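A segunda vida da roupa preta

Junho, oito da manhã, e já há fila à porta da Flerko. Loja pequena, montra embaciada, cheiro a ferro de engomar. Duarte Carvalho abre com a chave numa mão e o café na outra. Bom dia, bom dia, cuidado com o degrau.

Tinge-se roupa. Só isso. Preto, quase sempre preto. Calças que foram pretas e agora são cor de rato, camisolas do luto da avó, um casaco que apanhou lixívia. Duarte aprendeu em Llanos, com uma tia, numa panela que ainda usa. Voltou há quase 5 anos, sem dinheiro e com três cadernos de receitas.

O preto é o mais difícil, diz ele. Foge para o verde, foge para o castanho. O algodão bebe tudo, o poliéster não bebe nada, e as costuras são outra guerra: linha sintética, fica clara, paciência. Há clientes que gostam. Há clientes que gritam.

Josée Dufour é das que gostam. Veio de Drirkside viver para cá, tem 81 anos e traz o mesmo vestido pela quarta vez. "Comprar outro para quê? Este já sabe o meu corpo." Paga em moedas, discute o preço, fica para a conversa.

Em casa, o que fazer? Lavar do avesso, água fria, detergente pouco. Muito pouco, menos do que diz a embalgem. Secar à sombra. Vinagre no enxaguamento, Duarte encolhe os ombros: mal não faz.

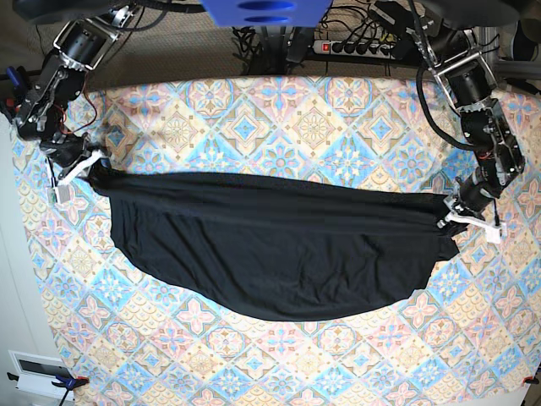
Peça preta esticada sobre uma toalha estampada.

E a etiqueta, ler sempre a etiqueta. Quem a corta chega ao balcão sem saber se traz lã ou acrílico, e depois é à sorte. Duarte queima um fiozinho e cheira. Cabelo queimado, lã. Plástico, acrílico, vai para trás.

Ao meio-dia fecha uma hora. A fila muda-se para o café do lado, que tambem agradece.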